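Buanderie commune : ce qui change au Hirnon

La nouvelle buanderie ouvre en avril, au rez-de-chaussée du bâtiment Bascombe, à la place de l'ancien local à poussettes. Les poussettes sont déjà descendues dans la pièce voisine de la chaufferie, dont la porte a été élargie. La clé du hall ouvre les deux locaux, il n'y a pas de badge à demander.

Le projet traînait depuis l'inondation du sous-sol. L'ancienne buanderie avait été remise en état deux fois, et deux fois l'eau est revenue par le même regard. Sorrentino, qui entretient la plomberie de la résidence, a fini par nous déconseiller une troisième réparation. Le déménagement au rez-de-chaussée coûte plus cher la première année, mais il supprime la pompe de relevage, son contrat d'entretien (560 euros par an) et les pannes du dimanche soir.

Il y aura quatre lave-linge et deux sèche-linge pour les 54 logements. Plusieurs d'entre vous ont demandé un troisième sèche-linge. L'alimentation électrique du bâtiment ne le permet pas sans changer le tableau, et le devis reçu a été refusé à la dernière assemblée. Nous avons préféré garder la pièce du fond pour l'étendage. Elle est équipée de fils sur poulies, d'une fenêtre qui s'ouvre en grand et d'un extracteur qui tourne par cycles, y compris la nuit. Il est un peu bruyant quand on se tient dessous. Dans l'appartement du dessus, où nous avons fait l'essai à 22 heures avec l'accord des occupants, on ne l'entend pas.

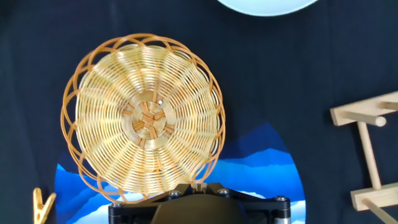
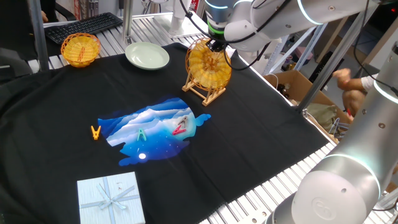
Les réservations se font toujours sur le tableau papier, accroché à l'entrée. Un système en ligne a été étudié et la société Fomitia nous a fait une proposition correcte, mais l'abonnement revenait à 200 euros par an pour un service que le tableau rend déjà. On inscrit son numéro d'appartement, pas son nom. Un créneau dure deux heures. Passé un quart d'heure sans que la machine soit lancée, le créneau est libre et le voisin suivant peut le prendre. Si du linge est resté dans le tambour à la fin du cycle, on le pose sur la table, propre et en tas, et on ne le laisse pas par terre. La règle existait déjà, elle était peu suivie.

Pour la salle d'étendage, il n'y a pas de réservation. Le linge peut rester jusqu'au lendemain midi. Merci de ne pas occuper tous les fils avec une seule lessive, en particulier pour les draps et les housses de couette, qu'on peut plier en deux sur la longueur et qui sèchent très bien ainsi. Les tapis et les couvertures d'animaux ne sont pas admis, ni dans les machines ni sur les fils. Un filtre bouché par des poils a immobilisé une machine pendant trois semaines l'hiver dernier.

Côté prix, rien ne bouge pour l'instant. Le lavage reste au tarif actuel, l'étendage est gratuit, et le séchage en machine sera revu à la rentrée, quand nous aurons quelques mois de relevés de consommation. Un cycle à 40 degrés suffit pour la plupart des lessives. Le programme le plus chaud reste disponible, mais il est long et déborde souvent du créneau.

Tuấn Lã, du troisième étage, a accepté de montrer le fonctionnement des machines pendant les premières soirées, entre 18 et 20 heures. Les boutons ne sont pas disposés comme sur les anciennes et la notice affichée au mur est seulement en anglais et en allemand. Une traduction est en cours. Il expliquera aussi comment vider le filtre, opération à faire après chaque séchage et qui prend une minute.

L'ancienne buanderie sera fermée à clé dès l'ouverture de la nouvelle. Il y reste des étendoirs pliants, un fer à repasser, deux bassines et plusieurs sacs de chaussettes dépareillées. Si quelque chose est à vous, passez le prendre avant la fermeture. Le reste partira à la déchetterie avec les vieilles machines. Les étagères métalliques, elles, sont conservées pour le local à vélos.

Le sol du couloir d'accès n'est pas terminé. Le carreleur revient poser les plinthes et il faudra passer par la cour pendant deux jours, un affichage dans les halls précisera lesquels. Pour les personnes qui ont du mal avec les marches de la cour, s'adresser à Tín Khương, à la loge, qui ouvrira la porte côté garage.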